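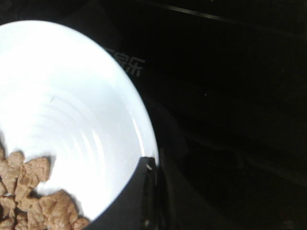

Fascitis plantar: ¿férula nocturna sí o no?
Publicado en junio por talon_de_cristal

Buenas tardes a todos, y perdonad de antemano el ladrillo, que me conozco. Llevo leyendo este foro desde el invierno sin atreverme a escribir y hoy por fin me he registrado, porque estoy hecha un lío y en casa ya no me aguantan con el dichoso pie.

Os pongo en antecedentes. Tengo fascitis plantar en el pie derecho, diagnosticada por el médico de cabecera y confirmada después con una ecografía en la clínica de Tedlow. El dolor es el de libro: los primeros pasos de la mañana como si pisara un clavo, luego se va calmando y por la tarde, si he estado mucho rato de pie, vuelve con ganas. Trabajo en una papelería, así que de pie estoy siempre, salvo cuando hago la caja.

De momento hago los estiramientos del gemelo contra la pared, el de tirar de los dedos hacia arriba antes de levantarme y el de rodar la botella de agua congelada por la planta. Los hago casi todos los días (casi, no voy a mentir). He mejorado algo, pero me he quedado como estancada, y en la última visita el podólogo me habló de la férula nocturna. Me dio el nombre de una, la Randis, que es de las rígidas, con la suela en ángulo y unas cinchas. También me dijo que había calcetines que hacen algo parecido, con una tira que sujeta la punta del pie hacia la espinilla, y que eligiera yo según lo que tolerase.

Y ahí viene mi duda. Duermo de lado, doy muchas vueltas y tengo el sueño ligero. ¿Alguien ha conseguido dormir con eso puesto? ¿Se nota de verdad por la mañana? ¿Y cuánto tiempo la habéis llevado antes de decidir si servía o no?

Gracias por leerme hasta aquí, de corazón.

pasitocorto, 18:20

¡Bienvenida! Aquí lo de escribir largo no se lo toma nadie a mal, ya verás mis respuestas.

Yo llevé la rígida y te cuento mi experiencia, que vale lo que vale. La primera semana fatal, me despertaba de madrugada con los dedos dormidos y me la arrancaba sin encender la luz siquiera. Lo comenté con la fisio y resultó que la llevaba demasiado apretada y con demasiado ángulo desde el primer día. Me la puso casi en ángulo recto, sin forzar nada hacia arriba, y me dijo que empezara usándola en el sofá por la tarde, un rato, viendo la tele, hasta que el pie se acostumbrase. Luego la mitad de la noche y luego la noche entera. Así ya fue otra cosa.

Lo que más noté fueron precisamente esos primeros pasos. El dolor de la tarde siguió igual bastante tiempo, eso te lo digo para que no te desanimes si te pasa. A los tres meses yo ya me la ponía solo cuando el día anterior había caminado mucho.

Ah, y ponte un calcetín fino debajo, sin costuras, que la cincha del empeine roza.

elcaminante_jubilado, 19:05

Pues yo voy a llevar un poco la contraria, con todo el cariño. A mí la férula no me sirvió de nada, y mira que puse voluntad. Dos meses con ella, durmiendo mal, de mal humor, y el talón igual. Lo que me sacó adelante fue la fuerza: elevaciones de talón en un escalón, con una toalla enrollada debajo de los dedos, despacio, subiendo y bajando como si me diera pereza. Me lo enseñaron en el centro de salud de Futville y al principio me pareció una tontería, porque dolía un poco y yo venía de la escuela del reposo absoluto.

Creo que se abusa mucho del estiramiento y de los aparatos y se trabaja poco el pie. Un pie que aguanta poca carga va a protestar en cuanto le pidas un poco más, lo estires o no lo estires. Y tú, que pasas la jornada de pie, le pides bastante.

Eso sí, no empieces por tu cuenta a lo bruto. Que te miren primero cómo lo haces.

pasitocorto, 19:32

Caminante, no te digo que no, pero son cosas compatibles, ¿eh? Yo hice las dos. La férula para la noche y los ejercicios para el día. Me fastidia un poco cuando en estos hilos parece que hay que apuntarse a un equipo.

elcaminante_jubilado, 19:50

Tienes razón en eso. Lo que quería decir es que si duerme mal con la férula no se obligue, que dormir también cura. Mi mujer todavía se acuerda de las patadas que le daba con aquel armatoste.

marea_baja, 20:14

Hola, me meto en la conversación, que este tema lo tengo vivido por los dos lados – primero el pie izquierdo y, cuando ya cantaba victoria, el derecho.

Yo tiré por el calcetín con tira y estoy contenta. Abulta menos, se lava en un momento y si te levantas al baño no tienes que desmontar nada (con la rígida ni se te ocurra andar, que te resbalas). La pega es que tira sobre todo de los dedos, y si tienes el dedo gordo delicado, con juanete o artrosis, se te puede resentir. A una compañera de trabajo le pasó y lo tuvo que dejar.

Y luego está el calzado, del que todavía no habéis hablado. Yo andaba descalza por casa toda la vida, feliz de la vida, y fue lo primero que me quitaron. 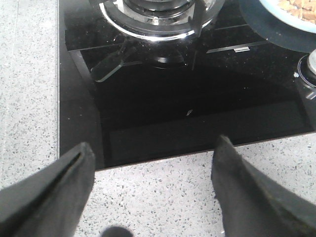
Me compré unas zapatillas de casa con suela gruesa y un poco de talón, y las dejo pegadas a la cama para meter los pies antes de levantarme. Os prometo que ese gesto tan pequeño me cambió las mañanas. También dejé las bailarinas planas, con mucha pena, y para trabajar uso unas plantillas Vik, de las que se compran hechas, sin molde. Las a medida las tengo pendientes de decidir, porque de momento con estas me apaño.

Talon, ¿tú qué llevas en la papelería? Porque si te pasas el día con suela fina, ya puedes dormir con lo que quieras.

talon_de_cristal, 21:10

¡Ay, qué alegría encontrarme tantas respuestas! Voy por partes.

Marea, me has pillado. Llevo unas deportivas viejísimas, comodísimas, pero la suela está más gastada por fuera que por dentro y el talón ya ni amortigua ni nada. Y en casa descalza, claro. Creo que me acabas de poner deberes.

Caminante, lo de las elevaciones en el escalón no me lo había propuesto nadie. Lo voy a preguntar. ¿Tú las hacías todos los días o salteadas? Y cuando dices que dolía un poco, ¿cuánto es un poco? Me da miedo pasarme y volver a lo del invierno, que no podía ni bajar las escaleras del garaje.

Pasito, lo de empezar en el sofá me parece una idea estupenda y así por lo menos veo si la soporto.

Otra cosa que se me olvidó contar: en una clínica privada me han ofrecido ondas de choque, un bono que cuesta 549 euros. Me lo vendieron muy bien, pero es un dinero, y salí de allí con la sensación de que me lo habrían ofrecido aunque hubiese entrado por una uña.

elcaminante_jubilado, 21:28

Las hacía un día sí y otro no. La regla que me dieron era que la molestia fuese llevadera mientras lo hacía y que a la mañana siguiente el pie no estuviera peor que la anterior. Si estaba peor, bajaba la cantidad y no pasaba nada. Empecé con los dos pies a la vez, agarrado a la barandilla, y tardé lo mío en pasar a uno solo.

De las ondas no opino, que no me las han hecho.

nube_y_media, 22:03

De las ondas opino yo, que sí me las hicieron. A mí me ayudaron. Duelen durante la sesión, para qué voy a decir otra cosa, pero se aguanta, y la mejoría me llegó bastante después de terminar, cuando ya estaba renegando del gasto. Ahora bien, yo llevaba más de un año con dolor y había hecho de todo antes. En tu caso, que todavía tienes el calzado por arreglar y no has trabajado la fuerza, yo esperaría. Pregunta también si te las pueden derivar por la pública, que en algunos sitios las hacen en rehabilitación, con su lista de espera y su paciencia.

Y con lo de la férula, una advertencia para quien lea esto más adelante: si sois diabéticos, tenéis mala circulación o poca sensibilidad en los pies, consultadlo antes de poneros nada que apriete toda la noche. Lo mismo si notáis hormigueo que no se va al quitarla, o si el dolor de talón es continuo también en reposo, o hay hinchazón, o fue de repente después de un golpe. Eso ya es de ir al médico y no de foro.

marea_baja, 22:17

Totalmente de acuerdo con nube. Bueno, casi. Yo no esperaría demasiado con las ondas si en otoño sigue igual, que lo mío se alargó por ir dejándolo todo para luego. Pero gastarse ese dinero ahora, tampoco.

pasitocorto, 22:40

Añado una cosilla sobre andar, que a mí me costó entenderla. Me empeñé en no perder mis caminatas y cada domingo... bueno, cada vez que libraba, me pegaba la paliza del mes y luego cojeaba hasta la siguiente. La fisio me puso un tope de 4000 pasos diarios, contando los del trabajo, y me pidió que fueran parecidos todos los días. Me sentó como un tiro. Pero fue estable por primera vez en mucho tiempo, y desde ahí fuimos subiendo poquito a poco. Tu tope será otro, claro, y con tu trabajo a lo mejor ni se puede, pero coméntalo en la consulta por si te pueden repartir mejor la carga. Una banqueta alta detrás del mostrador también ayuda, si os dejan.

talon_de_cristal, 23:02

Banqueta hay, lo que pasa es que la usamos para llegar a las cartulinas de arriba, jajaja. Mañana la bajo al mostrador y que se suba otro.

Me quedo con un plan, a ver qué os parece: zapatillas de casa con suela y deportivas nuevas esta misma semana, preguntar por los ejercicios de fuerza antes de hacer ninguno, y probar la férula en el sofá un ratito por las tardes. Una prima me presta la suya, que es de las rígidas, y así no compro a ciegas. Las ondas las dejo aparcadas.

De verdad que me voy a dormir más tranquila, aunque mañana al poner el pie en el suelo vea las estrellas igual.

marea_baja, 23:11

Mira bien que la férula de tu prima sea de tu talla, que la mía bailaba y al final el pie se iba hacia abajo por su cuenta. Y las zapatillas, cuando vayas a comprarlas, pruébatelas por la tarde, que el pie está más hinchado. ¡Ve contando cómo te va!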